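The ambassador of Monmont had been in Sturkever for 40 days before anyone asked him for anything. Then the river came over its banks at Clallthorpe, and the ministry called twice before breakfast.

"They want tents," said Vega Lorente, his first secretary. "They have 2491 people in school gyms."

"How many tents do we have?"

"We have 203. They belong to the army, and the army wants a letter."

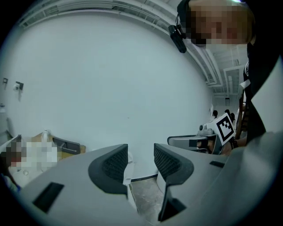
Two grey gripper fingers with dark textured pads.

He wrote the letter himself, by hand, and she typed it and dated it 4 March 2018. It was a good letter. It spoke of friendship between two nations, and of the treaty signed in a cold January when his father was still a clerk. She took out the part about his father.

The reply came at six. The army would lend the tents if Sturkever paid for the trucks. Sturkever would pay for the trucks if Monmont dropped its complaint over the fishing rights.

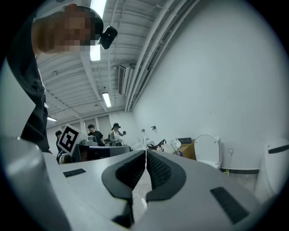 "Drop it," said Lorente.

"I can't drop it. It isn't mine to drop."

"Then say it is being studied."

He called the deputy minister, a tired man named Garrido, and said the complaint was being studied. Garrido was silent for a while. He had an aunt in Clallthorpe, he said, and her house had water up to the stairs.

"Studied for how long?" Garrido asked.

"As long as the tents are up."

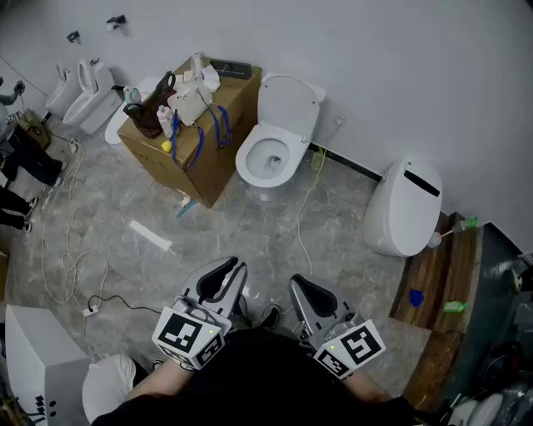 A pair of hand-held grippers, with a white toilet ahead, its lid raised.

The trucks crossed the border after midnight. Lorente rode in the first one with the customs papers on her knees – all 875 pages, stamped on both sides. At the bridge a soldier shone his flashlight on the top sheet, then on her face, and asked if she had any cigarettes.

She gave him the pack, and he lifted the barrier.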